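Interior glass, March round. The Inskip building has fixed panes along the service corridor, each in a dark frame, with white pipework run along the ceiling. Panes are wiped by hand, dry pass last, using plain white sheets.

**Supplies.** Mornetti sheets, 200 to a box, 40 boxes to the pallet. Spray is Lovis neutral, diluted at the sink – no ammonia near the frame seals.

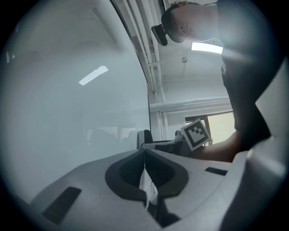

Change the sheet after 2 panes, sooner if it starts to drag. Work from the top corner down and finish along the frame edge. Ceiling lights left on make streaks easier to find.

**Records.** Log each pane in Jinder under job 2304. Enter chips and seal damage separately – they go to the glazier.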